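Teaching a gripper to pick things up: what we did and how far we got

Project report, Skyrme Lab, second-year group project
18/09/2026

I should say at the start that when I put my name down for this project I thought I'd be writing clever code for a robot arm. I have written very little code. What I've mostly done is stand in a room picking things up and putting them down again, and I've got oddly fond of it!

The plan was simple enough on paper. We wanted a learning system that could pick up a small object and put it somewhere else without being told the exact position of anything. To learn that, it needs examples, and lots of them. Our supervisor's group already had a dataset called Ero, but it was collected for larger objects and the grasps in it are all from above. So we collected our own and named it Karnley, after the street two of us live on (we were tired and it was late).

How we collected

We used hand-held grippers. You hold the thing, squeeze, and the fingers close on the object, while the camera records from the gripper's own point of view. I'd practised in January with the arm itself, driving it with a joystick, and it was painfully slow. In one afternoon I managed 9 usable examples. With the hand-held ones I got 60 in my first proper session, and I was chatting for most of it.

The first job was getting people to grasp in the same sort of way. I tend to pinch straight away and lift, but others hover, change their minds, and come in from the side. A bit of variety is good for the system, too much and it learns to dither. We ended up with a short list of rules: approach slowly, close once, hold still for a moment after closing, then move.
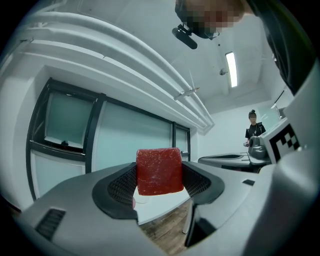
Figure 1. Red block held between the two finger pads.

Blocks were the easy part. They have flat sides, they don't roll, and if you get the angle slightly wrong the pads give a little and sort it out for you. I'd recommend anyone starting out does a whole session with blocks first, just to get the feel of how hard to squeeze. I squeezed far too hard for the first hour and my hand ached all evening.

The markers gave us more grief than the grasping did. We use the black and white squares to work out where each gripper is, and if the software loses sight of them for too long, the example has to go in the bin. I lost a whole run one morning by standing with my elbow in the way. We wrote "ELBOWS" on the whiteboard after that.

Sorting and labelling

Every example went through a tool called Gurnance, written by last year's group. It trims the start and end of each recording and asks you to mark the moment the fingers close. It's a decent tool but it crashes if a file name has a space in it -- I found that out with most of a session already loaded. We finished with 400 examples we were happy to keep. I haven't counted the rejects and I don't want to.

Marking the closing moment sounds dull, and it is, but it taught me more than anything else in the project. When you watch your own hand work over and over you start to see habits. I always tip my wrist to the left just before I squeeze. The first version of the trained system did it too, which made me laugh out loud in a quiet room.

Other objects

After the blocks we moved on to things with less helpful shapes. With these, where you grip matters much more, and we argued a fair bit about whether the examples should show the best possible grasp or just a normal one. 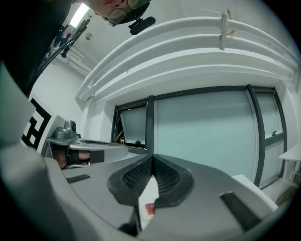 Mojtaba Zarei thought we should keep the normal ones, clumsy bits and all, as long as the object ended up where it was meant to go. A system that has only ever seen tidy grasps, he said, has no idea what to do when it starts from a bad one.

I was on the other side of that argument for a good 2 weeks. Then we trained it both ways, and the version with the clumsy examples left in coped far better when we nudged the object before it reached in. So I've come round, slightly grudgingly.

What I'd do differently

I'd fix the file names on day one. I'd also swap people over more often, as my examples make up far too much of Karnley and the wrist thing is proof of that. And I'd write notes during the session -- mine were done from memory on the bus and some of them make no sense to me now. One just says "blue one again, worse".

The training settings are in the appendix, along with the rules sheet we gave to everyone who collected.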